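지하수 관측망 운영 실무회의 회의록

일시: 11월 정기회의, 14시 개회
장소: Unby 관측소 자료실
주재: 바흐만 호스라비(Bahman Khosravi, 관측망 운영 담당)
기록: 비카스 바트(Vikas Bhatt, 자료 관리 담당)
참석: 운영반, 자료반, 수질분석반, Rokberg 및 Brestberg 지소 담당자
불참: Sauerland 지소 담당자(서면 의견 제출)
배부 자료: 관측정별 결측 현황표, 수동 측정 대장 사본, 채수 절차서 개정안, 점검 예산 요구서

1. 전차 회의록 확인

전차 회의록을 이의 없이 승인함. 단, Rokberg 지소 요청에 따라 3항의 "수위계 교체"를 "수위계 케이블 교체"로 정정함. 수위계 본체는 교체 대상이 아니었음.

전차 조치 사항 중 미완료 건은 다음과 같음.
가. 관측정 표고 재측량 성과의 대장 반영: 자료반에서 진행 중. 측량 성과표는 접수되었으나 기준점 번호가 구 대장과 달라 대조 작업이 남아 있음.
나. Brestberg 관측정 보호공 덮개 잠금장치 보수: 부품 미입고로 이월.
다. 기압계 설치 위치 변경: 완료. Unby 본관 외벽에서 백엽상 내부로 이설함.

2. 자동 관측자료 결측 및 보정

2.1 현황
운영 중인 관측정 18개소의 수위, 수온, 전기전도도 자료를 검토함. 수위 결측은 Rokberg와 Brestberg 구간에 집중됨. Rokberg의 결측은 케이블 교체 기간과 일치하므로 추가 조사 없이 결측 처리함. Brestberg의 결측은 기록계 전원 전압 저하 시각과 대체로 겹치나, 전압이 정상이던 구간에도 짧은 결측이 반복되어 원인을 단일 항목으로 특정하지 않기로 함.

2.2 기압 보정
비카스 바트가 기압 보정 방식을 설명함. 절대압식 센서를 쓰는 관측정은 Unby 기압계 자료로 일괄 보정하고 있음. Sauerland는 Unby와 표고 차가 크고 기압 변화의 시차도 있어 보정 후 수위에 일주기 성분이 남음. 서면 의견에서 Sauerland 지소는 별도 기압계 설치를 요청함.

토의 내용:
- 운영반은 표고 차에 따른 정적 보정항만 추가하면 잔차가 줄어든다고 봄.
- 자료반은 정적 보정항으로는 시차에서 오는 성분이 제거되지 않는다고 답함. 잔차 그래프에서 오전 구간의 편차가 오후보다 일관되게 큼.
- 호스라비는 예비 기압계를 Sauerland에 임시 설치하여 두 방식의 잔차를 비교한 뒤 결정할 것을 제안함.

결정: 예비 기압계 임시 설치. 비교 기간은 다음 정기회의까지로 함. 비교가 끝날 때까지 Sauerland 자료는 "잠정" 표기를 유지하고 외부 제공 파일에서 제외함.

2.3 이상치 판정 기준
현행 기준은 직전 값과의 차이만 검사함. 인근 양수정 가동 시 실제 수위 강하가 이상치로 분류되는 사례가 있어, 판정 전에 양수 일지를 대조하도록 절차를 변경함. 양수 일지가 접수되지 않은 날짜는 판정을 보류하며 임의로 값을 삭제하지 아니함. 삭제된 값의 원본은 별도 폴더에 보존함.

3. 자료실 작업 공간

대장 열람과 현장 기록 입력을 같은 방에서 처리하기로 한 전차 결정에 따라 자료실 배치를 논의함. 구 대장은 판형이 커서 펼친 상태로 스캔본과 나란히 두고 대조해야 하며, 기존 접이식 탁자로는 폭이 부족하다는 의견이 계속 있었음.
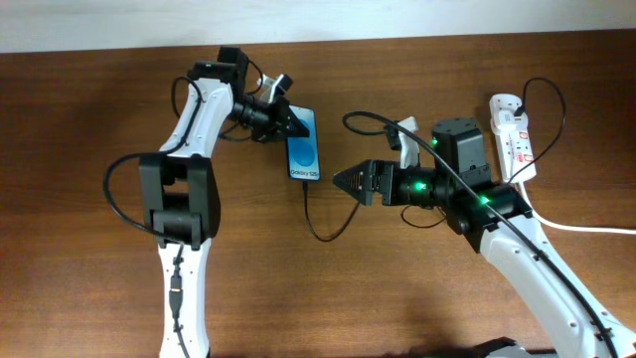

그림 1. 자료실 책상. 적갈색 나뭇결, 벽 쪽 배치.

책상은 벽 쪽 배치를 유지함. 창가 배치안은 구 대장의 청사진 도면이 직사광에 퇴색될 우려가 있어 채택하지 않음. 도면은 사용 후 당일 도면함에 반납하고, 책상 위에 두고 퇴근하지 않기로 함. 조명은 현행 유지. 자료반에서 요청한 독서등은 대조 작업 물량을 본 뒤 재논의함.

대장 열람 순서는 관측정 번호순으로 하되, 표고 재측량 성과와 대조가 필요한 Brestberg 분을 먼저 처리함. 열람 기록부는 출입문 옆에 비치하고, 반출은 불허함. 지소에서 원본 확인이 필요한 경우 자료반이 해당 쪽을 스캔하여 송부함.

4. 수동 측정 및 현장 기록

4.1 측정 주기
접촉식 수위 측정기에 의한 수동 측정을 자동 관측의 검교정 기준으로 사용하고 있음. 현행 월 1회 주기를 유지할지 논의함. Rokberg 지소는 동절기 접근로 결빙을 이유로 격월 전환을 희망하였으나, 자료반은 케이블 교체 직후에는 영점 이동 여부를 확인할 자료가 필요하다는 입장임.

결정: 월 1회 유지. 다만 결빙으로 접근이 불가한 경우 그 사유를 대장에 기재하고 해당 월을 공란으로 둘 수 있음. 전월 값을 옮겨 적는 것은 금지함.

4.2 측정 방법의 통일
지소별로 측정 기준점이 달라 비교가 곤란함. Unby는 케이싱 상단 북측, Brestberg는 보호공 덮개 테두리를 기준으로 읽고 있음. 기준점을 케이싱 상단 북측으로 통일하고, 페인트로 표시함. 과거 Brestberg 자료는 덮개 테두리와 케이싱 상단의 높이 차를 실측하여 환산함. 환산 계수는 원자료에 적용하지 않고 별도 열에 기재함.

연속 2회 측정하여 두 값을 모두 기록하고, 차이가 허용 범위를 벗어나면 재측정함. 허용 범위의 구체적 수치는 측정기 검정 성적서를 확인한 뒤 운영반이 제시함.

4.3 기록 방식
종이 야장과 휴대 단말 입력을 병행하는 안을 검토함. 종이 야장은 우천 시 판독이 어렵고, 재입력 과정에서 소수점 위치 오류가 확인된 바 있음. 단말 입력은 재입력이 없으나 통신 음영 구역에서 전송이 지연되며, 같은 기록이 중복 등록될 수 있음.

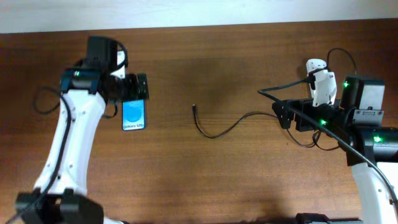

그림 2. 휴대 단말. 화면 하단에 "Galaxy S25" 문구 표시.

입력 양식에 관한 논의:
- 관측정 번호는 직접 입력하지 않고 목록에서 선택하게 함.
- 측정 시각은 자동 입력하되 수정 가능하게 하고, 수정 이력을 남김.
- 수위는 기준점 아래 깊이로만 입력함. 해발 표고 환산은 서버에서 수행함.
- 비고란은 자유 기재로 하되, "이상 없음"의 관행적 기재는 폐지하고 해당 사항이 없으면 비워 둠.
- 전송 전 기록에는 고유 번호를 부여하여 중복 등록을 차단함.

Brestberg 지소는 장갑 착용 상태에서 화면 조작이 어렵다는 점을 제기함. 숫자 입력란의 크기를 키우고 한 화면에 한 항목씩 표시하는 시안을 자료반이 작성하기로 함. 단말 기종은 양식 검토가 끝난 뒤 별도로 정하며, 금회 회의에서는 결정하지 않음.

결정: 다음 정기회의까지 종이 야장을 정본으로 하고 단말 입력을 부본으로 함. 두 기록이 다를 경우 야장을 따르되 차이를 목록으로 작성하여 회의에 보고함.

4.4 야장 보관
사용이 끝난 야장은 월말에 지소별로 묶어 Unby로 송부함. 연필 기재는 인정하며, 지우개 사용은 불가함. 오기는 한 줄로 긋고 옆에 정정값과 서명을 기재함. Sauerland의 서면 의견 중 야장의 지소 자체 보관 요청은 수용하지 않음. 사본 보관은 가능함.

5. 채수 및 수질 분석

5.1 채수 절차서 개정
수질분석반이 개정안을 설명함. 주요 변경점은 채수 전 양수 종료 조건임. 현행 절차는 공내 체적의 배수를 기준으로 양수를 종료하나, 투수성이 낮은 Sauerland 관측정에서는 양수 도중 수위가 스크린 상단 아래로 내려가 시료에 공기가 혼입됨.

개정안은 저유량 양수 후 전기전도도, pH, 용존산소의 안정화를 종료 조건으로 함. 유량은 분당 200 mL를 기준으로 하고, 수위 강하가 계속되면 유량을 낮춤. 상한은 분당 300 mL로 하며 투수성이 높은 관측정에 한하여 적용함.

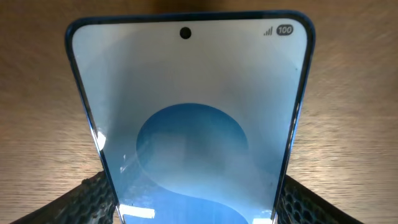

안정화 판정은 연속된 측정값의 변동 폭으로 하며, 변동 폭 기준은 항목별로 절차서 부표에 명시함. 용존산소 측정값은 유동 셀 내 기포의 영향을 크게 받으므로, 기포가 확인되면 셀을 비우고 다시 채운 뒤 측정을 재개함. Rokberg 지소는 저유량 양수의 소요 시간이 길어 하루에 처리 가능한 관측정이 줄어든다고 지적함. 수질분석반은 채수 순서를 조정하여 이동 시간을 줄이는 방안을 제시하였고, Rokberg 지소가 동선을 검토하여 회신하기로 함.

결정: 개정안 승인. 적용은 다음 채수분부터. 과거 자료와의 연속성 확인을 위하여 Unby 관측정 한 곳에서 신구 절차를 같은 날 병행함. 구 절차에 의한 채수를 나중에 실시하여 저유량 시료가 교란되지 않도록 함.

5.2 시료 용기 및 보존
양이온 분석용 시료는 현장 여과 후 산 처리하고, 음이온 분석용 시료는 여과만 함. 용기 표지의 번호가 운반 중 지워진 사례가 있어 표지를 뚜껑과 몸체 양쪽에 부착함. 냉장 운반 상자 내 온도 기록계는 시료와 접촉하지 않게 두고, 기록 파일은 분석 의뢰서와 함께 제출함.

5.3 정도 관리
현장 바탕시료와 중복시료를 매 채수 회차에 포함함. 직전 회차의 바탕시료에서 아연이 검출한계를 초과함. 여과지 또는 세척수의 영향으로 추정되나 확인되지 않음. 수질분석반은 동일 로트의 여과지로 실험실 바탕시험을 실시하고 결과를 보고함. 결과가 나올 때까지 해당 회차 아연 자료는 보류함.

5.4 이온 수지
Brestberg 관측정 중 일부의 이온 수지 오차가 허용 기준을 벗어남. 알칼리도를 실험실에서 측정한 시료에 해당하며, 현장 적정 시료에서는 같은 경향이 나타나지 않음. 운반 중 탈기에 의한 것으로 보고, 알칼리도는 현장 적정을 원칙으로 변경함. 적정액 역가 확인 주기는 절차서에 추가함.

6. 자료 제공 및 서버 관리

6.1 외부 제공 양식
외부 요청 자료는 일 평균값으로 제공하여 왔으나, 양수 영향 분석에는 시간 자료가 필요하다는 요청이 늘고 있음. 시간 자료를 제공하되 품질 등급 열을 의무로 포함함. 등급은 확정, 잠정, 결측의 세 단계로 하고, 추정값으로 결측을 메운 자료는 제공하지 아니함.

시각 표기는 한국 표준시 기준으로 통일함. 기록계 일부가 협정 세계시로 설정되어 있어 변환 누락 여부를 관측정별로 확인함. 확인 결과는 대장의 기록계 설정란에 기재함.

6.2 백업
서버 백업은 매일 야간에 수행되고 있으나 복원 시험을 실시한 기록이 없음. 자료반은 임의의 관측정 한 곳을 선정하여 복원 시험을 실시하고, 원자료와 복원 자료의 행 수 및 합계를 비교하여 보고함. 호스라비는 원본 기록계 파일이 백업 대상 폴더에 포함되어 있는지 함께 확인할 것을 요청함.

6.3 현장 사진의 관리
현장 사진의 파일명이 촬영 기기별로 달라 대장과 연결되지 않음. 단말에서 촬영한 사진은 입력 양식에 첨부하여 측정 기록과 같은 고유 번호로 저장함. 보호공, 케이싱 기준점, 주변 지표 상태를 각각 촬영하며, 기준점 사진에는 측정 테이프의 눈금이 판독되게 함. 기존 사진은 소급하여 정리하지 않고 연도별 폴더에 그대로 둠.

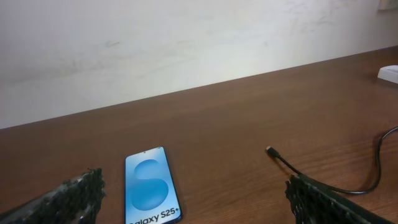 7. 점검 예산

운영반이 점검 예산 요구서를 설명함. 항목은 건전지, 건조제, 케이블 접속함, 보호공 잠금장치, 측정기 검정 수수료임. Brestberg 기록계 전원은 결측 원인이 특정되지 않은 상태이므로 전원부 전체 교체는 보류하고 건전지 교체 주기 단축만 반영함. Sauerland 별도 기압계의 구매비는 2.2항의 비교 결과가 나온 뒤 추가 요구함.

건조제는 지소별로 따로 구매하던 것을 Unby에서 일괄 구매하여 배부함. 개봉 일자를 포장에 기재하고, 색이 변한 것은 재생하지 않고 폐기함. 검정 수수료는 전 지소 측정기를 동시에 보낼 경우 현장 공백이 생기므로 두 차례로 나누어 집행함.

8. 조치 사항

가. 예비 기압계 Sauerland 임시 설치: 운영반
나. 기준점 표시 및 Brestberg 높이 차 실측: 운영반, Brestberg 지소
다. 수동 측정 허용 범위 제시: 운영반
라. 입력 양식 시안 작성 및 야장과의 차이 목록: 자료반(비카스 바트)
마. 표고 재측량 성과 대조 완료: 자료반
바. 채수 동선 검토 회신: Rokberg 지소
사. 여과지 바탕시험 및 절차서 부표 확정: 수질분석반
아. 백업 복원 시험: 자료반
자. 기록계 시각 설정 확인: 각 지소

9. 기타

Rokberg 지소가 접근로 차단봉 열쇠의 추가 지급을 요청함. 토지 소유자의 동의가 필요하므로 호스라비가 공문을 발송하고, 회신 전까지는 현행 열쇠를 지소 내에서 공동 사용함. 동절기 현장 작업은 2인 1조를 원칙으로 하며, 출발 및 복귀 시각을 Unby 상황판에 기재함.

차기 회의는 Rokberg 지소에서 개최함. 안건은 각 지소가 기록 담당에게 서면으로 제출함.

16시 40분 폐회.

기록: 비카스 바트
확인: 바흐만 호스라비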